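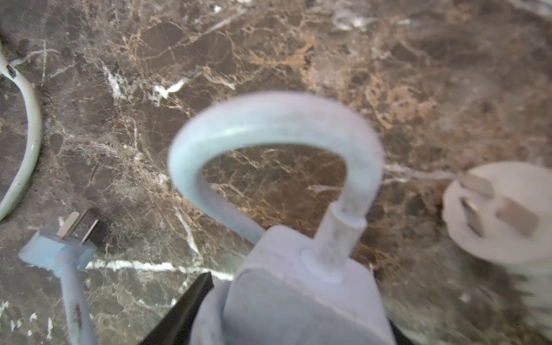
Ayman Twal escreveu-me, depois de ler o rascunho deste capítulo, que eu estava a começar pelo fim: antes de falar de planeamento de preensão, devia explicar por que razão uma nuvem de pontos bonita serve de tão pouco quando o objeto tem um cabo agarrado. Fiquei amuado uma tarde inteira e depois dei-lhe razão. Reescrevi tudo (a versão que vocês estão a ler tem data de 02/10/2020) e a antiga secção 1 passou a secção 4, onde está muito melhor.

Capítulo 5
Da segmentação à preensão: fichas, cabos e outros objetos com cauda

Até aqui andámos a brincar com cubos e latas, e eu sei que alguns de vocês já estavam a bocejar. Um cubo é um amor de objeto! Tem seis faces, uma pose, e se o detetor se enganar uns milímetros a pinça fecha-se na mesma. Uma ficha elétrica é outra conversa. O corpo é rígido, os pinos são metálicos e estreitos, e atrás vem um cabo que se enrola como lhe apetece, passa por trás do próprio corpo e volta a aparecer noutro sítio. Para o programa, onde acaba a ficha e começa o cabo? E se houver três fichas na mesma bancada, que pedaço de cabo pertence a qual?

Passei um mês de dezembro inteiro às voltas com esta pergunta quando escrevi o primeiro módulo de perceção do Kodasar, que é o pacote que vamos usar no resto do livro. A minha primeira tentativa tratava tudo como uma única máscara por objeto. Resultado: o centro da máscara caía alegremente no meio do laço do cabo, ou seja, em cima de mármore, e o planeador mandava a pinça apanhar um bocado de bancada. Fez isto com uma convicção admirável.

O mármore, aliás, merece um parágrafo só dele. Um fundo escuro com veios brancos e dourados está cheio de arestas finas e compridas, que é precisamente o que um detetor de cabos anda à procura. O filtro do Rerkis, o nosso módulo de segmentação, tinha sido treinado com 1,040 imagens de mesas lisas e via cabos por todo o lado. Só começou a portar-se bem quando juntei mais 3,220 imagens com pedra, madeira e toalhas às flores (as toalhas foram um sofrimento à parte, fica para o capítulo 7).

A solução que vamos construir juntos separa o problema em duas máscaras, uma para o corpo rígido e outra para o cabo. A pose da preensão calcula-se apenas a partir da primeira. A segunda entra no planeador como obstáculo mole: a pinça pode tocar-lhe, mas paga por isso na função de custo. Começamos com um peso de 20 para esse termo e depois mexemos nele à vontade, que é mexendo que se aprende.

Falta a câmara no punho. Quando a pinça se aproxima, a câmara aproxima-se com ela, o corpo da ficha sai em parte da imagem e os próprios dedos tapam um pedaço do que queríamos medir. Por isso guardamos a última pose boa, obtida de mais longe, e corrigimo-la com o que ainda se consegue ver. Na secção 3 escrevemos esse seguidor do zero, sem bibliotecas, porque quero mesmo que sintam onde é que os erros se acumulam.

O que precisam de ter instalado: o Kodasar com o módulo Rerkis ativo, e o simulador Zellutov para quem não tiver um braço à mão. Os exercícios marcados com asterisco pedem hardware, os outros não.

5.1 Duas máscaras em vez de uma

Abram o ficheiro de configuração do Rerkis e procurem a lista de classes. Vão encontrar lá uma única entrada para fichas. Apaguem-na sem pena e criem duas, "corpo" e "cabo", por esta ordem.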